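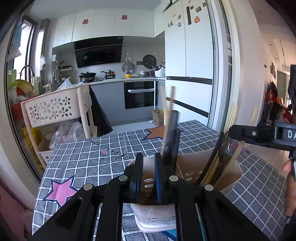 The kitchen of Latifa Belhaj is narrow, and for this reason she keeps the chopsticks on the table. "In my first apartment they were in a drawer," she says. "Every time I cooked, I opened three drawers and the rice was burning."

We sat down in November to speak about small kitchens and how people live in them. She rents this one with her cousin, Asmaa Sqalli, and they have cooked here for five years. The red double-happiness paper on the upper cabinets was there when they moved in, and they never wanted to take it down.

I asked her what she would buy first for a kitchen with so little space. "A cart with wheels," she answered quickly. Hers is a pale one with flowers cut out of the plastic, and it holds plastic bags and packages. "I pull it near me when I cook. After, I push it back. My cousin says it is too full - she is right, but she also puts things in it."

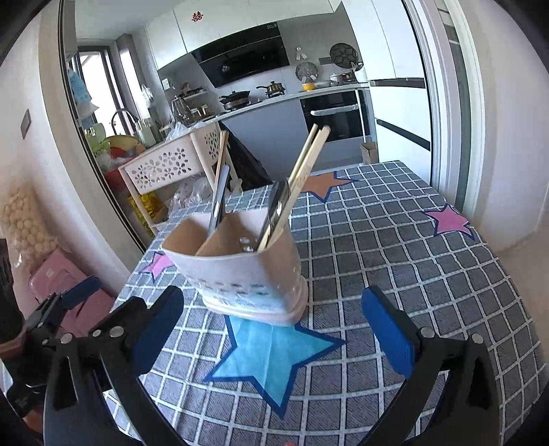

By Adel Hajji
Feb 1, 2024

The utensil caddy was a more difficult choice. Latifa wanted one with separate sides, so that the long chopsticks would not fall over the metal things. "If everything leans together, you take one and all of them come out," she explains. Once a week she washes it with hot water and leaves it upside down for the night.

And the tablecloth, with its checks and stars? It comes from a shop in Brurnow and cost 10 dollars. "I wanted a plain one. Asmaa wanted the stars. Now I like them more than she does."

The wok stays on the stove, and the lids hang on the wall next to the range hood. Asmaa put up the hooks herself. "Before, we kept the lids under the sink," Latifa says, "and I was always on my knees looking for the right one."

She is now thinking about a second shelf for the rice and the flour, but the two cousins do not agree yet where it should go.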